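3.2 Shared refreshment corners

Of the workplaces visited in October, six had no separate kitchen and used part of a larger room for food and drink. We refer to these areas as refreshment corners. They differ from the enclosed kitchens described in Section 3.1 in that their boundaries are set by furniture and appliances alone, and users disagreed on where the corner began. Floor plans supplied by the building operators were of little help, as most showed only fixed walls and plumbing.

Coding followed the Hamada scheme, with one change. The original scheme assigns each surface a single use – preparation, storage, seating or display – and this proved too strict for tables. A second code was therefore allowed wherever items of different kinds shared the same top. Two coders, Krūmiņa and Tahiri, worked independently and resolved differences in a weekly meeting. Of 1,067 surface records, 113 received a second code, and tables accounted for most of these.
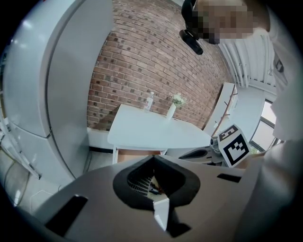
Figure 4. Refreshment corner at the Kirnumwood site, with refrigerator, brick wall and white table.

The Kirnumwood corner (Figure 4) illustrates the difficulty. The table holds a water bottle and a vase of white flowers, and under the unmodified scheme it would have to be recorded either as a place for drinks or as display. Both coders gave display as the first code and drinks as the second. The refrigerator was recorded separately as storage. The brick wall received no code, although several respondents named it when asked to say where the corner was.

Flowers and similar items were coded as display at all sites, whether or not they stood on a surface also used for meals. This follows the practice of the earlier Fustuleo survey, which drew on roughly 3,000 records from larger offices. Direct comparison remains limited: that survey excluded cables, racks and other items at floor level, whereas the present one lists them under a residual category. Results for the residual category are given in Section 4.3.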